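Open Night at the Trudavley Shared Workshop

I finally made it to Trudavley on a Monday evening in June, after two failed attempts (wrong door the first time, closed the second!). It's a long room behind a tile warehouse, 1,160 square feet of benches and storage, and I could have stayed until midnight.

Most people crowd around the laser cutter, so go straight to the back, where the Durnari build lives. Durnari is the members' home-grown project: a robot arm that they want to teach to take old desktop PCs apart for spares. They've been at it for 7 months, mostly on weeknights, and the arm already has its own notebook of 566 logged attempts, good and bad, which you're welcome to flip through. I did, and lost half an hour.

The night I went they were on memory modules, with an old Dell tower on its side and the arm reaching straight down into it. The 3D-printed fixture board next to the tower is their own work too, and I loved it – all blocks and slots, with a little green circuit board standing in one of them. 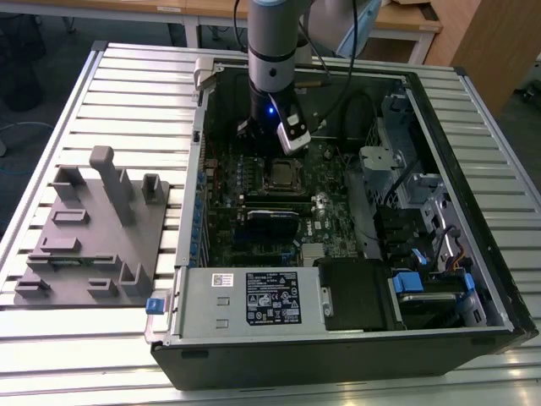 Getting there and what to bring

Take the Kundis bus and get off at the canal stop, then walk back toward the warehouse. Doors open at 6, entry is 2 dollars in the tin, and the noodles at Su across the road are great afterward. Bring a dead PC if you have one, they'll be thrilled.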